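3.2 Der aufgeräumte Arbeitsplatz und das offene Gehäuse

Wer sich mit der Wiederaufbereitung gebrauchter Bürorechner beschäftigt, landet früher oder später bei der Frage, wie ein Gehäuse eigentlich liegen soll, während man es ausräumt. In der Literatur kommt sie kaum vor, und auch wir haben sie in der ersten Fassung unseres Leitfadens Workstead noch mit einem halben Satz abgetan. Das war ein Fehler, den wir im Folgenden gern ausführlicher gutmachen möchten, zumal uns die Werkstätten in Condness und Grekance mit großer Geduld immer wieder auf dieselben Punkte hingewiesen haben.

Grundlage dieses Abschnitts sind die 3,539 – in deutscher Schreibweise 3.539 – Rechner, deren Zerlegung in beiden Werkstätten protokolliert wurde. Den größten Teil machten Geräte im Towerformat aus, mehr als 1.050 davon mit nur einem Laufwerkskäfig. Aufgenommen wurden jeweils die Lage des Gehäuses, die Reihenfolge der entnommenen Teile und der Ort, an dem diese Teile bis zur Prüfung abgelegt wurden. Der letzte Punkt erwies sich als der ergiebigste, auch wenn er beim Ausfüllen der Bögen anfangs am häufigsten vergessen wurde.

Durchgesetzt hat sich die liegende Position mit abgenommener Seitenwand. Sie gibt den Blick auf Hauptplatine, Netzteil und Laufwerkskäfig zugleich frei, und das Gehäuse muss zwischen den einzelnen Schritten nicht gedreht werden. Auch die Kabel, die bei stehenden Gehäusen gern nach vorn fallen und sich dort mit allem verhaken, bleiben meist an der Innenwand liegen (Abbildung 4).

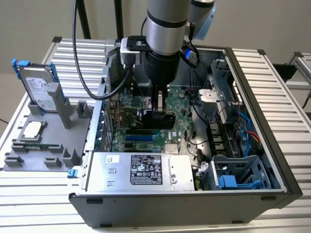 Abbildung 4: Liegendes Towergehäuse ohne Seitenwand, links daneben der Teilehalter mit senkrecht eingestellter Festplatte und flach abgelegtem Prozessor.

Etwas mehr Raum verdient die Ablage, denn über sie wurde in beiden Werkstätten mit erstaunlicher Leidenschaft gestritten. In Condness arbeitete man lange mit flachen Schalen, in die alles hineinkam, was aus einem Gerät stammte, vom Speicherriegel bis zur letzten Schraube. Das geht schnell, führt aber dazu, dass Prozessoren mit der Kontaktseite auf Metallteilen zu liegen kommen. In Grekance bevorzugte man von Anfang an Halter mit festen Plätzen. Eine Festplatte, die aufrecht in ihrem Fach steht, braucht wenig Tischfläche, und ihre Einbauschienen können bis zur Prüfung am Laufwerk bleiben. Für den Prozessor genügt eine flache Vertiefung, in der er nicht verrutscht.

Wir haben beide Verfahren an je 400 Geräten verglichen, die wir möglichst gleichmäßig auf die Werkstätten verteilt haben. Bei der Zeit für den reinen Ausbau lagen sie so dicht beieinander, dass wir keinen Unterschied behaupten möchten. Deutlicher fiel die anschließende Zuordnung aus: In 80 Fällen musste bei den Schalen nachträglich geklärt werden, aus welchem Rechner ein Laufwerk kam, und wer das einmal mit einem vollen Tisch vor sich erledigt hat, wird verstehen, weshalb die Kolleginnen und Kollegen in Condness im Mai dann doch auf Halter umgestiegen sind.

Zur Reihenfolge lässt sich weniger Allgemeines sagen, als wir gehofft hatten. Der von Koster vorgeschlagene Ablauf sieht vor, zuerst die Laufwerke, dann die Steckkarten und den Speicher und erst danach Kühler und Prozessor zu entnehmen. Für die meisten Geräte passt das gut. Schwierig wird es bei Gehäusen, in denen der Käfig den Zugang zu den Datenkabeln verstellt; dort hat es sich bewährt, die Stecker zunächst an der Platine zu lösen und das Kabelbündel beiseitezulegen. Das Netzteil bleibt in beiden Varianten bis zuletzt an seinem Platz. Es ist schwer, es gibt dem liegenden Gehäuse Halt, und sein Typenschild wird ohnehin erst bei der Erfassung gebraucht.

Offen geblieben ist die Frage nach den Kleinteilen, also nach Klammern, Blenden und Schrauben, für die keiner der erprobten Halter einen wirklich befriedigenden Platz bot. Wir kommen in Abschnitt 3.4 darauf zurück.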